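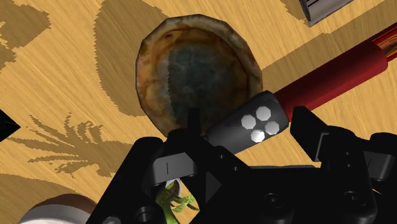
Pallel tries out its desk-clearing robot in simulation first

19 August 2023 -- The packing staff at Pallel have a new helper on the way, and they get a say in how it works! Before a robot arm joins them in June, the team is rehearsing its jobs on a simulated desk, with a bowl, a potted plant and other clutter to reach around.
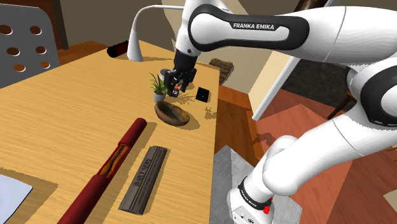
Tudur Pumphrey, who runs the day shift, has sat through 11 sessions so far and loves them. "We used to hear about new equipment when it arrived," he says. "Now we argue about it early." All 297 employees keep their jobs -- sorting small items goes to the arm, and the sorters train to plan and check its work.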